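December, notebook, bimanual bench, Hanilard policy

Started at 9 with coffee and a bad attitude, and by lunch I was in a much better mood, so let me get this down before I forget what I changed.

The question all week has been whether the two arms should share one policy or get one each with a little message passed between them. Cisneros (the shared one, for anybody who missed the naming argument) sees both sets of joint angles and spits out both sets of targets. Stilholm is the split version. On paper I liked Stilholm. It trains faster, and you can retrain one side without wrecking the other, and I had a whole speech ready about it!

Well. I ran the reach-and-wait set on both, same starting layouts, same speed cap. Cisneros got to 95 percent on the waits, meaning the second arm holds off until the first one has cleared the middle. Stilholm kept doing this polite little shuffle where both arms slow down, both decide the other one is going, and then both go. I hit the stop button more than I'd like to admit. I think the message is stale by the time it gets used — it's coming out of the last action chunk, and the chunk is 8 steps long. Shortened the chunk to 2 and the shuffle mostly went away, but the motion got jerky enough that I could hear it from my desk.

So for now I'm going with Cisneros for anything where the grippers have to share the middle of the floor, and I'm keeping Stilholm around for the stuff where each arm minds its own side. If anyone wants to argue, the logs are in the Dullwood folder under this month, and please don't rename them again.

Other thing, and this one's been bugging me. The clear box is still a pain. Pale floor, clear plastic, and all the camera view really has to go on is a faint edge. The green can is easy by comparison, and so is the mint container. I tried bumping the contrast in preprocessing and it helped a bit, then it made the leaf drawings on the blue walls so loud that the attention maps went straight to the orange circles. Put it back how it was. 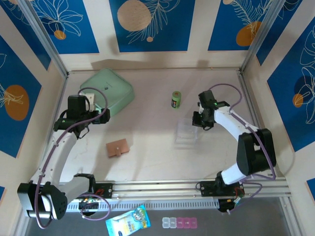
Next up is masking the walls out before the encoder and seeing if that buys me anything on the box. I'd also like to try feeding the message from the current chunk instead of the last one — should be a small change, famous last words. Leaving the speed cap where it is until I've got a full set of runs with the mask on.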